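Project diary: Girkstead Reading House
Entry for April 2019

The practice met the client's representatives on site this month to settle the position of the stair. Maite Garrido presented two arrangements. The first keeps the stair against the north wall, where the old loading bay stood. The second moves it to the middle of the plan and gives the children's room a window onto the yard. The client preferred the second, and the drawings are being revised on that basis.

Demolition of the rear shed is complete. The brick was cleaned by hand and stacked under cover, and 2,000 pieces have been judged sound enough for reuse in the garden wall. A further 500 are chipped on one face and will be laid with the good side out in the lower courses of the porch. Palacios, who hold the masonry contract, have asked for a sample panel before any work begins. We agree with this request and have set aside a place for it beside the gate.

The lime mortar remains a matter for discussion. Baltasar Escobar considers the first mix too pale against the old brick and has requested a coarser sand. Three small trial patches were laid on the boundary wall. The practice will not choose among them until they have been seen in morning and evening light – a slow method, but the wall will be looked at for a long time.

Clokora delivered the roof timbers in two loads. Six lengths were returned on account of splits near the ends. The remaining timbers are stored off the ground with spacers between them. The joiner has marked each one with its place in the frame, and the marks are to be left on where they will be hidden by the ceiling boards.

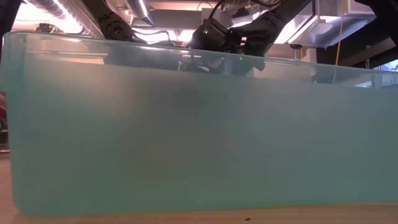
Page last changed: September, by the project office

The planting plan was received from Jurport and is, on the whole, well suited to the site. We have asked that the hedge on the street side be kept lower, so that the reading room can be seen from the sidewalk. The pear tree stays. Its roots reach farther than the survey showed, and the path has been moved to pass 18 feet from the trunk.

One item is carried over from the previous entry. The handrail detail is still without a price, and the drawing has been sent out again with the bracket shown at full size. Ms. Garrido will take up the matter with the metalworker before the stair drawings are issued.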